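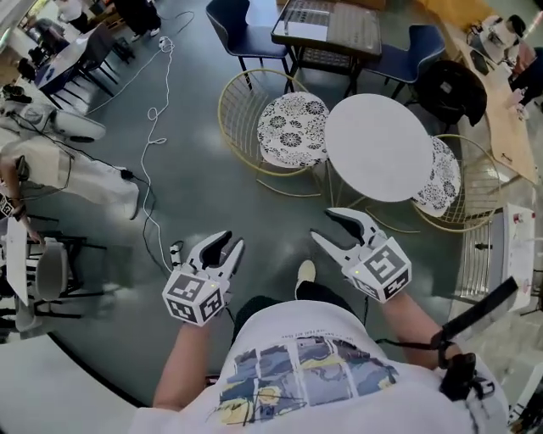 How I finally got good at washing and drying T-shirts so they stop shrinking

Posted in March by the Sinville Laundry Notes blog

We use cookies to remember your settings. By staying on this page you agree to our cookie policy. OK

I used to ruin one T-shirt a month. They went in fitting fine and came out wide and short, like they'd been made for a mailbox. I blamed the shirts for years, and then I moved into a place with no dryer and noticed my shirts were suddenly lasting, so I had to admit it might have been me the whole time.

So this is how I do it now. It's a bit more fuss than throwing everything in together (I still do that with towels, I'm not a saint), but once you've done it a few times it's pretty automatic.

Step 1: Sort by weight before you sort by color

Everybody learns lights and darks. I do that too, but first I pull out the heavy stuff: jeans, hoodies, anything with a big zipper. A wet pair of jeans is like a sandbag, and it spends the whole cycle beating up whatever is next to it. My shirts go in with other shirts, socks, underwear and pillowcases, and that's it.

If you only have enough laundry for one load, wash the shirts and let the jeans wait. Jeans don't mind waiting.

Step 2: Turn them inside out, especially the printed ones

Prints crack when they rub on things. Turning the shirt inside out means the plain side takes the rubbing. I do it when I take the shirt off at night, because if I leave it for laundry day I skip it. Put one hand up from the bottom, grab both sleeves near the seam, and pull down. Two seconds!

While you're in there, check the armpits. If you see yellowish marks or that stiff, waxy feeling, don't wash the shirt yet. Go to step 3. If they look fine, skip ahead.

Step 3: Deal with the armpits

I make a paste out of baking soda and a little water, thick enough that it doesn't run. Rub it in with an old toothbrush, on the inside of the shirt, and leave it for an hour while you do something else. Rinse it under the tap before the shirt goes in the machine, otherwise you get chalky bits all over your dark socks. Ask me how I know.

For really set-in marks I do it again the next week. It fades a little more each time. I had one white shirt that took most of a winter, and it's still not perfect, but I wear it to the store without thinking about it.

Please don't use chlorine bleach for this. I tried it once on a favorite shirt and the marks got more yellow.

Step 4: Cold water, short cycle, less soap

Cold water is the big one for shrinking. My machine is an old Daltden top loader with a dial that has lost most of its lettering, so I go by position: straight down is cold, and I've put a dot of nail polish there. If yours has a normal display, pick cold and whatever it calls the gentle or quick cycle.

As for soap, I use half of what the cap tells me to. I switched to the Tekemness unscented powder a while back and the scoop that comes in the box is huge. With a full scoop my shirts came out feeling kind of filmy. With half a scoop they come out soft, and the box lasts forever. No fabric softener on shirts either. It leaves a coating, and the coating holds on to smells.

Don't pack the drum. I fill it loosely to the top of the center post and stop. If you have to push the clothes down with your arm, take a few things out.

Step 5: Get them out right away

I know, I know. But a shirt that sits in a wet heap for three hours dries with creases that need an iron, and I refuse to iron a T-shirt. I set the kitchen timer when I start the machine, or I'll forget there's laundry in the house at all.

When you pull each shirt out, hold it by the shoulders and give it one hard snap, like you're shaking sand out of a beach towel. Then tug it gently lengthwise, from the shoulder seams down to the hem. This is what fixed the wide-and-short problem for me. Cotton knit likes to pull up shorter as it dries, and while it's damp you can talk it back into shape. Tug the side seams too if they've started to twist.

Step 6: Hang them over, not up

Hangers gave me those little shoulder bumps, so I fold each shirt over the rack at chest height, with half hanging on each side. If your rack has thin wires, drape it over two of them so you don't get a sharp line across the front. My rack came from Aitken, the hardware place, and I've had it so long that the feet have worn through and I stuck felt pads on.

Give them space. Shirts that touch stay damp where they touch, and that's where the musty smell starts. Open a window, or point a fan at the rack on low. In summer mine are dry by dinner. In winter they take until the next morning, and I just plan around it.

If you have to use a dryer

Sometimes you need a shirt tonight. Use the lowest heat and take it out while it's still a tiny bit damp at the seams. Do the snap and the tug, then let it finish on the rack or the back of a chair. It's the last stretch of a dryer cycle, when everything's already dry and still getting cooked, that does most of the damage.

Can you unshrink one?

Kind of. Fill the sink with lukewarm water and a good squirt of hair conditioner, swish it around, and soak the shirt for half an hour. Don't wring it. Roll it in a towel, press the water out, then lay it flat and stretch it slowly, a bit at a time, working all the way around. I've gotten a shirt from "crop top" back to "fine under a sweater" this way. Rinse the conditioner out if it feels slimy.

It won't work on everything, and it does nothing for a collar that's gone wavy. Wavy collars become sleep shirts at my house, and after that they become dust rags.

Get new laundry notes by email. Enter your address to subscribe.

Contact | About | Copyright Sinville Laundry Notes | Back to top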